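My year of paying cash for everything

I started this thing in June, standing in line at the bakery in Dunbar behind a guy whose phone had died. He had a loaf under one arm and no way on earth to pay for it. I had a twenty in my coat. I bought his bread, went home and announced to my sister-in-law, Morag, that I was going back to paper money for a whole year. She laughed so hard she had to put her tea down.

The first week was a mess! I took $439 out of the bank, stuck it in envelopes (groceries, gas, fun, "other") and ran through the fun envelope by Thursday. With a card I never felt a thing. Peeling off tens for a sandwich and a magazine, though — ouch. I started walking out of stores with nothing, which I hadn't done in years.

Then there's the change. I now own a jar so heavy that I push it along the counter instead of lifting it. I finally hauled it to the credit union in Filwood, where the teller, Sorcha Menzies, ran it through the machine and handed me a slip for $224. I'd guessed 60 bucks, tops. Sorcha told me people always guess low, and that she keeps a jar too.

Some places just won't take it. The parking lot by the clinic is app only, and so is the coffee cart I like. Morag's daughter Effie pays me back in cash for rides now, mostly to tease me, in singles folded up very small.

I did spend over $822 less this summer than last, and I checked that twice. Some of it was prices and some was luck (the car behaved). I still think most of it was the envelopes.

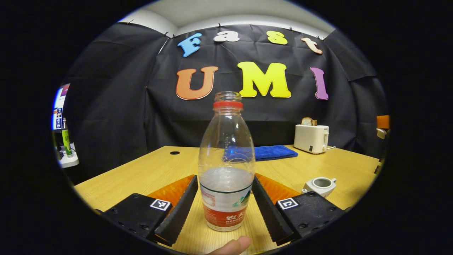 What I'd do differently

Fewer envelopes, for starters. Four was too many and I kept borrowing from "other" to feed "fun" and forgetting to write it down. I'd also carry more fives. Try buying gum with a fifty in a small town and see how popular you are.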